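Print this page | E-mail this chapter

Home > Contents > Chapter 4 > Next

Chapter 4: Where Does Everything Go?
Storage and the working kitchen

I learned to cook in a rented flat in Bumthorpe with one drawer, and the drawer stuck. Everything I owned lived in a bucket under the sink, so making soup meant tipping the bucket out on the floor first. I tell my first-year students this every year and they laugh, and then I ask them to draw their own kitchens from memory -- and most of them can't say where the colander is!

This chapter is all about reach. We'll look at what belongs between your knees and your shoulders, what can go up high, and why deep drawers have pushed out the old low cupboard in so many new homes (my aunt still favours the cupboard, and we've argued about it for years).

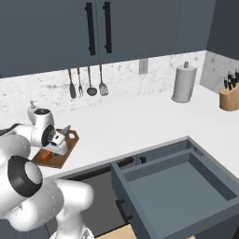

Bumthorpe, 2018-03-06

Before you read on, grab a pencil. Write down the last meal you cooked and every place you had to go to get it made. When Liya Ayele tried this with her evening class she found she'd crossed the room 20 times for an omelette. She moved the eggs, the pan and the salt, and tried again the next night.

Keep your list handy, as we'll come back to it in the exercise on page 136. You'll also need a tape measure for the next section, where Getachew Beyene and I redo a very small galley kitchen on a very small budget and disagree about the bin.

Contact us | Copyright Workneh | Back to top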